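Reference > Robotics > Demonstrations and trials > Skomel Open Day

Skomel Open Day (desktop teardown demonstration)

The Skomel Open Day was a public demonstration of robotic computer disassembly held in September at the Gikham works of Skomel, a firm that builds arms for electronics recycling. It is remembered mainly for the gap between what the invitation promised and what visitors were shown. The invitation spoke of "hands-off recovery of parts from any office computer." The program on the day offered a single bench, one arm and a short list of tasks.

Background

Skomel had worked on the project, named Pravard, with the parts reseller Soler. Soler wanted memory modules and processors removed from retired office machines without bent contacts. Project lead Maja Szczepańska told visitors that the arm had practiced on 1,252 recorded attempts. She did not say how many of these had succeeded, and the handout gave no failure rate.

Demonstration

Visitors were admitted in groups of 17. Each group saw three tasks: locating the memory slots, closing in on a cable plug, and following the edge of a drive bay. Screws were left out of the program. Staff opened the side panels by hand before each group came in, a step missing from the published timings.

Casimiro Valcárcel, who ran the bench, said that cables remained the hardest part of the work, as they seldom lie the same way in two machines. The arm paused often near them. On 2 runs an operator stopped it and started the task again. 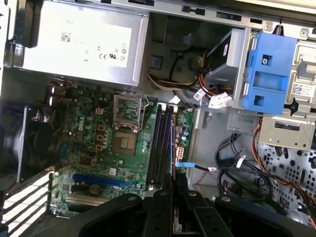
Gripper at an opened Dell desktop tower. The processor socket and the four memory slots are empty.

Reception

Opinions differed. Iñaki Cordero, writing in a trade newsletter, called the day "a fair look at slow progress" and praised Skomel for letting people stand close to the bench. Sihan Jia, a repair instructor, was less impressed. She argued that finding a memory slot is a small part of taking a computer apart, and that a trained student could strip a tower while the arm was still lining up its fingers. No side-by-side test was held, so her claim remains untested too.

Skomel later described the event as proof that the method was "ready for the shop floor." Maximiliano Moya of Soler was more careful, saying only that his firm would wait for results on mixed batches. No such results had been released when this entry was last revised.

Filed under: Robot demonstrations | Electronics recycling | Articles needing independent sources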